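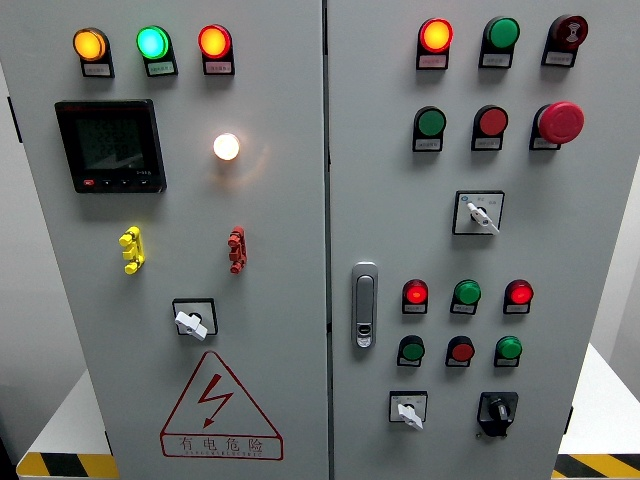
Care of Control Cabinet Doors in Shared Workshops
Wesby Workshop Guidance, revised April

Cleaning the door fronts

Members may clean the outside of a cabinet. Opening the doors is reserved for the site electrician. Use a dry microfiber cloth and work from the top row of lamps downward. Sprays and solvents must not be used near the meter screen. Wipe around push buttons with a folded corner of the cloth, and keep sleeves and cords clear of the selector switches. The emergency stop is the large red mushroom-head button on the right door; do not lean on it or hang anything from it.

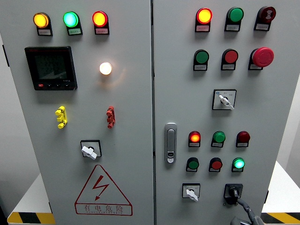

May the doors be wiped while the lamps are lit?

Light dusting of flat painted areas is permitted. Any work closer to the switches or terminals should wait until the electrician has isolated the supply. A dark lamp must never be taken as proof that the power is off.

Labels and warning signs

The label plates under the lamps are small and should be kept free of dust and tape. The red lightning-bolt triangle low on the left door must remain in plain view. Report a faded or peeling sign to the Hondance Street office. Replacement signs are ordered in packs of 30.
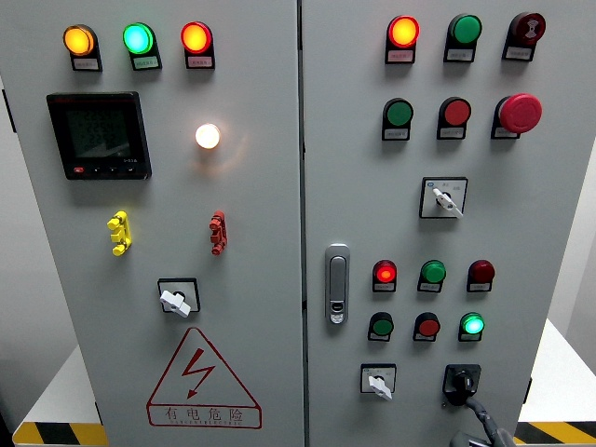
Clear space in front

Keep at least 70 centimeters of floor clear before each door, and more where the doors swing wide. Carts, stools and timber may not be parked there, even briefly.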